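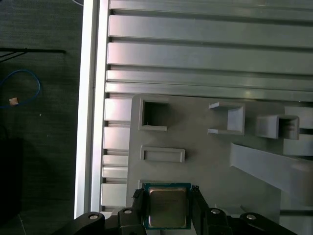
A processor, metal lid and green edges.

I've been thinking a lot about hanging on to things. My desktop is old enough that my nephew laughs at it, and every January I tell myself I'll replace it, and every year I look at the prices, make a cup of tea and carry on as before. It does my letters, my photos (2000 of them at last count, mostly of the allotment) and the accounts for Cultwood, our little seed swap. What more do I want from it?

My friend Haiyan Zeng is the opposite. She has a new phone before the old one has a scratch on it, and she can't understand why I spent 30 pounds on having a kettle mended. But I like that kettle! I like the noise it makes.

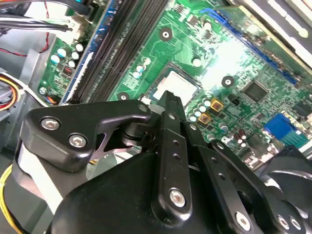 For years I was scared of mending anything with a plug on it. Toasters, lamps, the radio – off they went to the tip at the first crackle. Computers were the worst, because I imagined something impossibly delicate inside. Then you see a desktop case opened up and it's a green motherboard with plenty of room above it, and it looks much more like a drawer you could tidy than I'd expected. I'm still not brave enough to go in alone, mind you.

The man I trust with it is Cyprian Sikora, who used to have a stall on Skurska Street and now works from his spare room. He charged me 15 pounds to look at a lamp last time and then talked me out of buying a new one,

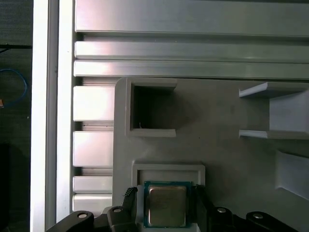 which is no way to get rich, but it's why I keep going back. He reckons most of what people bring him wants a clean and a new fuse. My sister's coffee machine, a big shiny Ralovo that cost her 300 pounds, had a blocked pipe and that was all!

Next on my list is the sewing machine, which has started eating thread again. I've got the manual out and so far I've found the bit about oiling it, and the oil is in the shed somewhere.

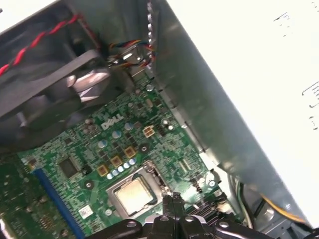 Dell motherboard, processor in its socket.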